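Notas para la charla "Masa sin miedo"
Sala pequeña de Lamham, después del café. Tengo 6 diapositivas y muchas ganas de hablar, así que cuidado con el reloj.

Arranque

Saludar, dar las gracias a Zodwa Sibiya por liarme en esto (¡el año pasado dije que no volvía y mirad!). Preguntar quién ha tirado alguna vez una masa a la basura. Levantar yo la mano la primera. Contar lo de la empanada de mi cuñado, pero en corto, que la última vez me fui por las ramas y me comí diez minutos.

Idea que quiero dejar caer pronto: casi todo lo que sale mal con una masa se decide en la mesa, antes de que el horno tenga nada que decir. Y de la mesa se habla poquísimo. Los libros te dan gramos y temperaturas y luego sueltan un "amasar hasta que esté lisa" y se quedan tan anchos.

Primera parte: la mesa

Yo amaso en superficie clara. Manías mías, lo sé, pero en blanco se ve todo: la harina que sobra, los pegotes, el rastro que va dejando la masa cuando todavía tiene ganas de pegarse. En madera oscura no me entero de nada. Gerrit Mkhize me lo discute siempre y jura por su tabla de nogal, la de Morau, que tiene más años que mis hijos. Decir esto mirándole si está en la sala.

Leer el rastro. Si la masa mancha y se queda enganchada, esperad un poco antes de echar más harina (¡esperad de verdad, no treinta segundos!). Si suelta migas, le falta agua o le falta rato. Las dos cosas pueden pasar a la vez en la misma mesa, y ahí es donde la gente se desespera y empieza a echar puñados de lo que pilla.

Pausa. Beber agua. Pasar la diapositiva. 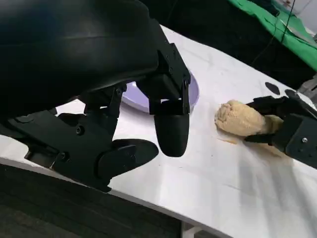

Y ahora el bulto feo. Una masa recién juntada es fea, llena de grietas, con bultos por todas partes, y es exactamente el momento en que el principiante piensa que ha hecho algo mal. Pues no. Dejadla tapada y marchaos a hacer otra cosa. Yo friego, o contesto mensajes, o riego. Cuando vuelvo, suele tener otra cara, y entonces sí, a trabajarla en serio.

Preguntar aquí si alguien quiere contar su peor masa. Si no se anima nadie, contar yo la de las galletas de anís.

Segunda parte: cantidades

Mi receta de diario lleva 407 gramos de harina y 264 de agua. Sí, 407, ya sé que suena raro. Salió de vaciar un paquete empezado, quedó rica y así se quedó apuntada en la puerta de la nevera. Esperar la risa (o no). Para el taller de julio la cambiamos a 1.000 gramos de harina y tuvimos que repartir la masa en dos tandas porque no había quien la moviera.

La sal, al final del primer reposo. Llevo media vida haciéndolo así y no pienso cambiar, aunque en la cooperativa Griden la echan desde el principio y hacen un pan buenísimo. Si preguntan, reconocerlo.

Tercera parte: recoger

Esto lo meto porque a mí me costó años. Primero rasqueta, en seco. Después trapo húmedo, y el estropajo lo último, si hace falta. Quien empieza por el agua caliente se fabrica un engrudo precioso y se acuerda de mí toda la tarde. Los restos, a la basura, que el fregadero de la cocina de Jacobs lo atascamos una vez y todavía me lo recuerdan.

Los platos donde vaya a apoyar la masa los dejo preparados de antemano, con su pizca de harina. Con las manos pringadas no se abre un armario. Bueno, se abre, y luego limpias también el armario.

Si sobra tiempo: masa congelada sí o no (sí, bien envuelta). Si falta, saltarme la sal y pasar directamente a recoger.

Preguntas. Repartir las hojas con la receta, que están en la bolsa azul debajo de la silla.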